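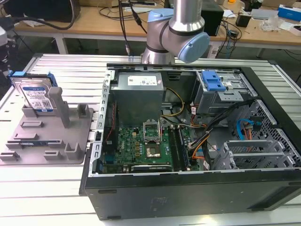 Tower on its side, panel off, arm parked over the back edge.

Thursday, almost 70 minutes on this cell and most of it was the tray. The gray fixture had crept 2 mm toward the case. You'd never spot it by eye. The arm spots it - comes down for the hard drive, touches the post, faults, sulks.

So. Loosened the tray, pushed it back against the stop, four screws, snug but not gorilla tight. Annag Forsyth did them up too hard last time and I spent ages backing one out. (Hi Annag.)

Then retaught the pick point on the drive. Went in slow, jogged down by hand, saved it, saved it again becuase I don't trust the Niven controller after December. Left the place point in the drive cage alone, the case hadn't moved.

Still to do:
Redo the approach height over the CPU socket, too low for my taste with the bracket flipped up
Tie back the yellow and black power wires, they sit right across the middle
Ask Kekum about the wrist cover, second email, no answer yet
Tidy the back table. ha

Ran it twice at quarter speed after, no faults. Full speed tomorow if I get in before the meeting.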